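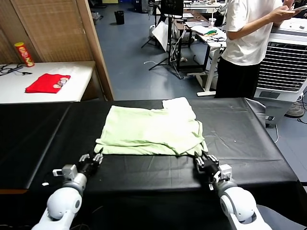 Buying a Robot You Can Live With
Session 8 handout: the Folley two-arm folding kit
Poswood Evening Program, Applied Automation for Small Business
Instructor: Funmilayo Ekwueme
Revised July 19, 2019

Welcome back, everybody. Last session we went through the conveyor quotes, and I know that was a lot of paper, so tonight ought to feel lighter. We are going to take one product, the Folley folding kit from Kazmi, and read the offer the way a buyer would read it. Please keep the sales sheet beside you while you go through these notes, and scribble on both. I will collect your scoring sheets at the end but the handout is yours to keep.

A word on why I picked laundry. Several of you work in places that handle cloth all day (Maham Hayat in the back row runs the linen room at Gavine, and has very kindly agreed to be our pretend customer), and cloth is a wonderful teacher. A box stays a box when you pick it up. A shirt or a towel changes shape the moment you touch it, and changes again when you let go, so a product that handles cloth has to cope with something a little different on every single try. If you can learn to judge a folding kit fairly you will find the other offers in this course a good deal easier.

What is in the offer

The basic kit has two arms, a hand for each, a head camera, the control computer, and the software license for the first year. It does not include the work table. It does not include delivery upstairs, either, which Cengiz Gezer spotted in the small print before I did, and good for him! The sheet uses the phrase "table-ready," and I would like you to circle it and write a question mark. Ready for which table? How high, how deep, with what kind of surface? A buyer who skips that question may end up paying for carpentry.

Training is sold separately. Kazmi offers a short visit, where one of their people sets the kit up and teaches it a single fold with you, and a longer one, where your own staff learn to teach it. The short visit is cheaper and will tempt everyone. Think about Maham's linen room before you choose. She has pillowcases, napkins, aprons, bath towels and kitchen cloths, and the assortment changes with the season. With the short visit she would have a robot that knows one item and a phone number to call about all the rest.

Words we will use tonight

Grasp point: the place on the cloth where a hand takes hold.
Settle: letting the cloth come to rest before the next move.
Layer error: an upper layer that does not line up with the one beneath it.
Recovery: what the machine does by itself after something has gone wrong.
Handoff: the moment a finished piece leaves the machine's care and becomes a person's job again.

Please learn recovery especially well. Sales sheets are full of speed and very thin on recovery. A folding machine that is slow but can shake out a bad fold and start over may be worth far more to you than a quick one that stops and waits for somebody to come by.

Reading the claims

The sheet says the Folley "folds everyday garments and towels." Lovely, but let's take it a piece at a time. "Everyday" is doing a lot of work there. Does it cover a fitted sheet? A hooded sweatshirt? A child's shirt with a stiff printed front? I asked Kazmi in writing and the answer was courteous and not very helpful: they said performance depends on the item and on the training. I believe that is true, and I also believe a buyer needs more than that. Ask for a written list of the items tested, with sizes and fabrics.

Then there is "consistent results." Consistent from one fold to the next, or from one day to the next? And who decided that a fold was good enough? At Gavine a bath towel has to sit on an open shelf where guests see it, so the front edge matters very much and the back edge hardly at all. A uniform shirt that goes straight into a locker can be a bit lumpy. Write down your own standard before the demonstration. It is awfully easy to be charmed into accepting whatever standard the machine happens to meet.

Watching the work
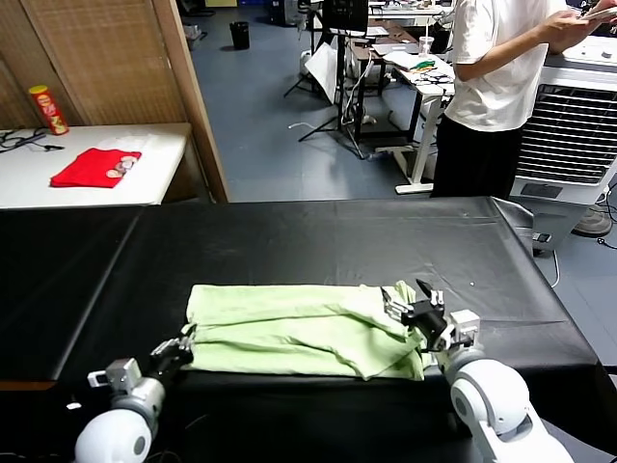 Grasp points are where I would spend most of my attention during any demonstration of this kit, and I would ask to stand close enough to see them properly. The final stack gets all the admiration, but the way the cloth is held tells you what kind of trouble is coming. Take the pale green cloth on the black-covered table, folded into a rough rectangle with a hand holding each end. At the right hand the fabric has bunched up into a crumpled corner. If you were Maham, you would want to know whether the next move smooths that corner out or presses it into the fold, and you would want to see the whole run before making up your mind. Look along the edges as well, which are layered and wrinkled, and ask yourself whether your standard allows that. There is no right answer I am hiding from you. A locker shirt might pass and a shelf towel might be sent back.

Color is worth a minute of discussion too. A pale cloth on a dark table gives plenty of contrast, and contrast generally makes it easier for a camera to find an edge. So the fair thing to ask the seller is, may we also try a dark cloth on this table, please? Then a patterned one, and then one that is close to the color of the table itself. Baltasar Acuña asked last term whether that is being mean to the machine. I don't think so. If half your laundry is navy blue, you are only being mean to yourself by leaving it out.

Think as well about how each piece arrives. Does a person lay the cloth down flat, or does the machine pick it out of a heap? These are very different jobs, and a sheet that says "folds" may be covering only the first. In the linen room the heap is the real job. If someone must spread out every towel by hand first, then put that person's time in your costing, all of it.

Planning a fair trial

Kazmi offers a trial at your premises and I would take it. Here is the plan I suggest, and you are welcome to improve on it.

Choose your own cloths and bring them from your own shelves, washed in your own machines. New cloth from a packet tends to be stiff and well behaved.

Put the items in a mixed order and keep that order to yourselves until you begin.

Let the seller's person set up, then ask that person to step back. If they have to step in, mark it down along with the item and the reason, kindly and without fuss. Every touch counts as a touch, even a tiny tug at a corner.

Have one of your own staff run the second half. I mean somebody who will be using it, with the ordinary amount of training you intend to give.

Keep the failures. Set the badly folded pieces to one side so everyone can look at them together afterward. You learn so much from that pile!

Record the whole trial, start to finish, from one fixed spot. Short clips are fine for showing your boss, but the waits between pieces belong in the record.

Costs that hide

Tariq Sial kept a service log for a packing arm at his last job and let me borrow it for our class, and nearly 9 pages of it are about nothing more exciting than cables, hand covers and cleaning. Lint gets everywhere. So ask what the hands cost to replace, how long they take to ship, and whether you may change them yourself without upsetting the warranty. Ask what happens to the software after the first year. Does the machine stop, or does it simply stop improving? The sheet does not say, and I have written to Kazmi again about it.

Floor space is another. Measure the table, the reach of the arms, the room a person needs to walk by safely, and a place for carts coming in and going out. When Maham drew this out for her own room she found the folding corner would block the door to the dryers, and she would much prefer to know that now.

For next time

Please read the warranty pages in your packet, the ones with the gray border, and bring a written standard for one cloth item from your own workplace or your own home. Describe it so that a stranger could sort good folds from bad ones without calling you. Keep it to a single page. If you work in pairs, put both names on it.

Then score the Folley offer on your sheet under these headings: what is included, what was claimed and can be checked, recovery, training, upkeep, and space. Leave a blank wherever the offer gives you nothing to go on, and write beside it the question you would send to the seller. I would be glad to see plenty of blanks on this one.

My office hour is right before class, in the same room, and I usually have the kettle on. Cengiz has the spare copies of the sales sheet if yours has gone missing.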